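Purkard to Supply Reusable Steel Bins to Trornari Parts Depots

Wed 3 January – Purkard, a supplier of returnable packaging and storage equipment, has signed a two-year agreement to provide open-top steel bins to the parts depots run by Trornari.

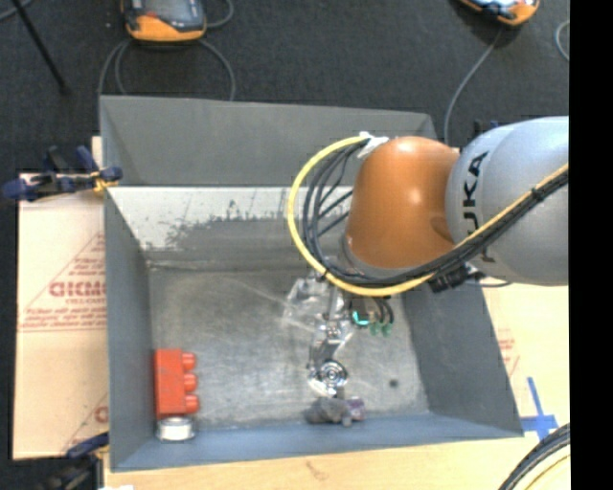
Trornari said in its own statement that the old mix of cartons and wooden crates had become hard to manage, and that its depots had asked for one container they could stack, lift and send back without repacking. The company said the damage rate on castings and brackets would be the first thing it looks at once the bins are in use.

Under the agreement, Purkard will deliver 3688 bins to 17 depots. A first batch of 2292 left the Purkard plant in December and has been assigned to the depots with the highest volume of returns. The remaining bins will ship in stages as each site clears floor space and finishes its change of racking.

The bins will carry unpackaged metal parts between the depots and the repair shops that serve them. Until now, most of these parts have moved in single-use cartons on pallets. Cartons were often cut down or taped together to fit odd shapes, and heavy items had to be packed separately. Each depot also kept its own stock of crates, in several sizes, which could not be exchanged with other sites.

Purkard will remain the owner of the bins and will lease them to Trornari at a fixed monthly rate. The rate covers inspection, cleaning, weld repair and repainting. Surface scratches and worn paint are treated as normal use and will not be charged to the depots. Bent rims, cracked welds and damaged feet must be reported, and a bin with any of these faults is to be taken out of service until it has been checked.

Tracking will be handled by Nokon, which already provides inventory software to the depots. Every bin has a numbered plate that is scanned when it leaves a site and again when it arrives. Depot staff will be able to see how many bins they hold, how many are on the road and which ones are due for inspection. No new scanners are needed.

Carrier Abeysekara will move the bins on its existing routes. Empty bins will travel back on the return leg, stacked and strapped, so no separate collection runs are planned. Depots that build up more empties than they need can request a transfer through the Nokon system – requests received before noon will be added to the next scheduled truck.

Printed loading guides will be sent to every site with its first delivery. They cover maximum fill height, stacking limits and the correct fork position for lifting. Repair shops that receive parts from Trornari do not have to sign a separate agreement, but they are asked to return empty bins with the next pickup and not to use them for scrap or trash.

About Purkard

Purkard makes and leases steel bins, cages and pallets for manufacturers, repair shops and parts distributors. It also repairs and repaints containers made by other suppliers.

Media questions and requests for product information can be sent to the Purkard press office.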